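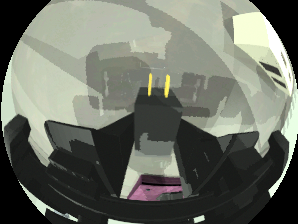
Grultwood Worktop Oil: Frequently Asked Questions

How many coats does a new worktop need?
Two on the upper face and one on the underside. End grain takes a third.

How long between coats?
Leave 7 hours at normal room temperature. In an unheated room, leave it overnight.

Can I apply it over varnish?
No. Sand back to bare wood first. The oil will not soak through a sealed surface and will stay tacky.

What area does a can cover?
One can covers 25 square feet, single coat, on planed hardwood. Softwood absorbs more.

How do I dispose of used rags?
Soak them in water and lay them flat outdoors to dry. Oily rags left in a heap can catch fire.

Is product code 3763 still sold?
It was replaced in January by Grultwood Clear. The two can be mixed.

Who do I contact about a faulty can?
Write to Flor Huanca at Trisine, product support, with the batch number from the base of the can.

Last updated 27th March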